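3.2 Stability of upright housings

Small equipment housings are often stored and shipped flat but used standing on one end. Dumitrescu treated the footprint of the case as the main factor in whether it stays up. Our interest was in what gets attached to it later, mostly cables, and in parts of the shell that stick out to one side.

The Trekent set contains 191 placements of boxy items on a bare tabletop. In 16 of them the item stood on its narrow end with at least one wire running away from it. We coded these separately. In Figure 3, the case is matte black, with seams along the lower portion and the front edge, and a raised block on its right side. A thin wire leaves the block and runs across the table, ending in a small hooked tip that stands slightly above the surface.

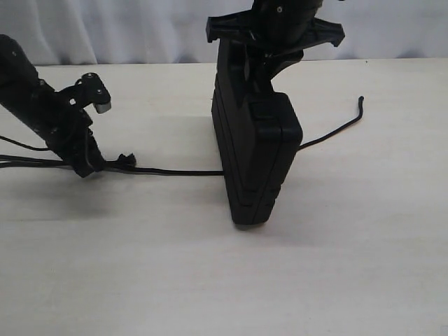 Figure 3. Dark housing set on its narrow end, with a thin wire leaving the ledge on its right side.

3.3 Coding of wires and ledges

A ledge was coded as present when part of the shell jutted out past the main face. Its height was recorded as low, middle or high; the ledge in Figure 3 was coded as middle. Wires were coded by the side they left from and by whether the free end lay flat or stood up from the table. Wires that passed behind the item were coded as "hidden end" and left out of the length measure.

We used the Haviter coding sheet without changes, apart from one added column for seams. Items from the Plakarier set were coded the same way and are reported in Section 4.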